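The Folding Rules

The rules ran to 47 lines, and Kendra Lapointe had written most of them. They were printed on two sheets and taped inside the lid of the Vurov case, where you saw them every time you took the grippers out.

Rule one was to ask the householder before touching anything. Rule two was to leave the bed as you found it. After that they got more particular. A garment was to be laid on the bedspread before it was gripped. Both fingers had to be closed before the arm moved. If cloth slipped, you put it down and began again, and you did not tidy it by hand in between.

I had been on the work since June. We went into bedrooms with a gripper in each hand and folded clothes, and the recordings went to Erari, where they were used to teach a machine to do the same. The target was 3000 folds. A fold that broke a rule was thrown out, however nice it looked.

On the morning I am thinking of, the first thing to be done was a magenta one. I brought the left gripper up to it and stopped short of the cloth, as rule nine required.

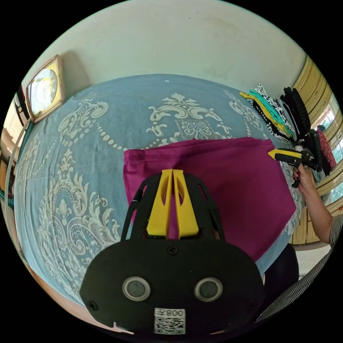
Kendra said that stopping short was the rule people dropped first. They got quick, she said, and went straight in, and then there was no telling where the reach ended and the grip began. She wanted the pause kept even if it made the day longer.

I said it did make the day longer.

"Then it's a longer day," she said.

She had the clipboard against her hip. On it was the form we called the Gauthier, after the office that had sent it, with a box for every rule and a space at the bottom for remarks. I had never seen her leave the space blank.

I closed the fingers on the bottom edge of the T-shirt. The neck was away from me and one sleeve pointed off across the blue. I wanted to pull it straight, and I kept my arm still until I had checked both fingers.

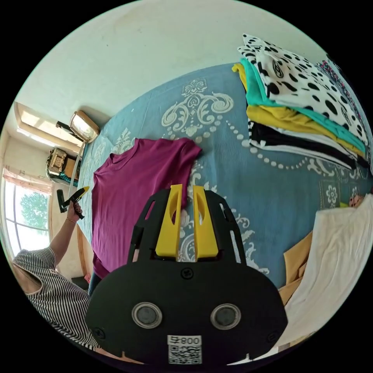
The lower edge, held before the move.

"There's nothing in here about creases," I said. I had read the sheets again over breakfast.

"No."

"So it can be folded badly and still pass."

She thought about it. She said a bad fold done properly could be used, and a good fold done any old how could not, and that this had been argued out at Surkis before either of us was hired. Then she wrote something in the remarks.

I asked what she had put.

"Your question," she said. "They ought to have it."

We went on. Rule fourteen said that a garment being lifted must be held at an edge, and that the lift must be slow enough for a second person to say stop. I had always taken that one to be padding. That morning Kendra said stop twice, both times in the same flat voice, and both times I lowered my arm and started the count in my head from the beginning.

The third time she said nothing, and I kept going.
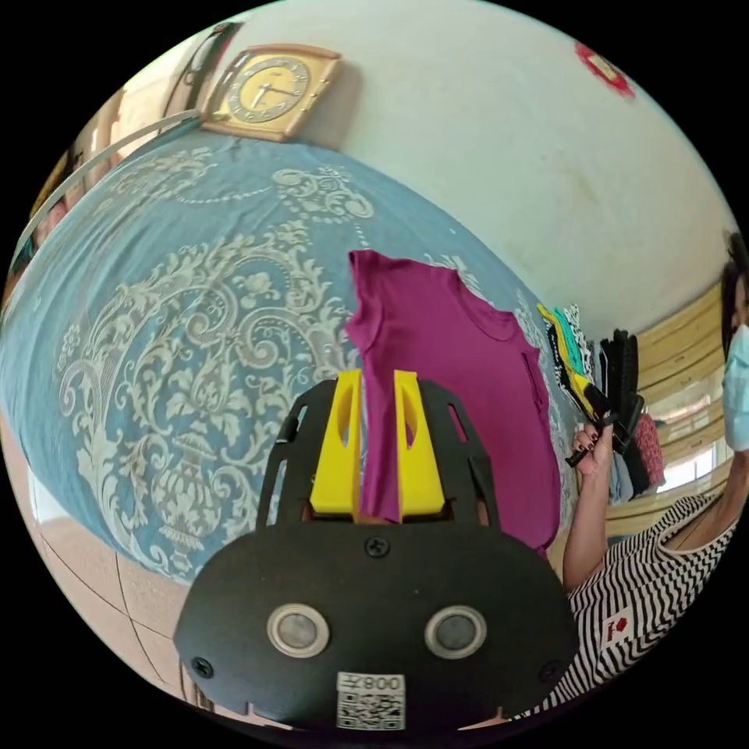 Remarks

The revised sheets came in August 2018. There were 3 pages now, and the tape would not hold them inside the lid, so we kept them in the pocket with the spare screws.

I looked for creases and found them under rule thirty-one. Creases were to be left as they fell. The collector was not to smooth, shake or press the cloth unless the task called for it. It was my question, answered, and it was not the answer I had hoped for.

Kendra read it over my shoulder.

"Well, that's clear," she said.

She handed me a fresh Gauthier and asked whether I had spoken to the householder yet. I hadn't. I put the grippers back in the case and went down to the kitchen to ask.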